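Home Organization for Families, Clenstead Evening Program
Handout 2: The Table Where Everything Lands

Welcome back, everybody, and thank you for the very lively talk last time about junk drawers (I went home and emptied mine, and I am still finding rubber bands in my coat pockets). Tonight we move on to the table, by which I mean whichever table in your house collects the day's leftovers, the one where supper things and playthings end up side by side by 16:00 on a Sunday.

The main idea from the reading is sorting by where a thing sleeps. Pick up one item, say out loud which room it sleeps in, and put it with its neighbors. Bowls sleep in the kitchen. Plush toys sleep in the bedroom or the toy basket. It sounds childish, and it is meant to, so that a child of four can join in and feel rather grand about it!

A few notes to keep by you:

Start with the dishes. Anything with food in it goes first, before a sleeve finds it.

Soft toys come next. Give each one a quick look for crumbs and sticky spots, and check the care label before you wash anything.

Leave paper for the end. Paper makes you stop and read, and then supper is late.

For the practice round, keep it small. One bowl and one soft toy will do nicely for a first try with a little one, and you can add more when they ask for more, as they generally do. 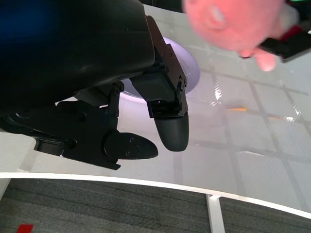

Seija Pesonen wrote to say that in her house the bowl has to wait, because her youngest won't help with anything until the toys are safely put to bed, and that starting with the soft things got them to a clear table without tears. I think that is a perfectly good order, so do try it both ways.

For next time, please read the Howlader chapter up to page 50 and bring one thing from your own table that has no place to sleep.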